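Projects > Mukari > Progress reports

Mukari: progress report to the Fundness programme
Last updated: 1st November

The project is gathering examples of everyday handling tasks from which a learning system can be trained. The grant provides for 4,000 recorded examples. At the close of this period 2,000 had been accepted, and a further 200 are waiting to be checked.

Work in this period was given over to soft goods, chiefly zips and mesh fabric. Operators carry out each task with hand-held grippers, and a recording is kept only where the fastener remains in view from start to finish. Hamisi Lyimo has rewritten the operators' guidance accordingly.
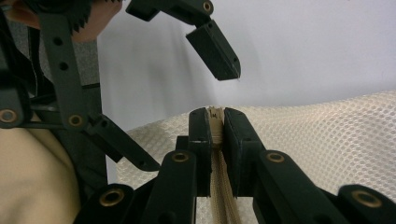
The rate of rejection remains higher than we had planned for. Most rejected recordings were started late, after the fabric had already been taken hold of — a fault of timing which the revised guidance addresses. Five operators have been trained again, and Iona Drummond now reviews each batch before it passes to Salazar for labelling.

Spending is within budget. The order for spare finger pads, placed with Jindent, has been delayed, and delivery is expected in January. We ask that the unspent equipment money be carried forward to the next period.

Comments

Are the rejected recordings kept? We would find them useful for testing.

They are kept, but unlabelled. Please write to Iona for access.

Carry-forward request noted. Please send the Jindent order form as well.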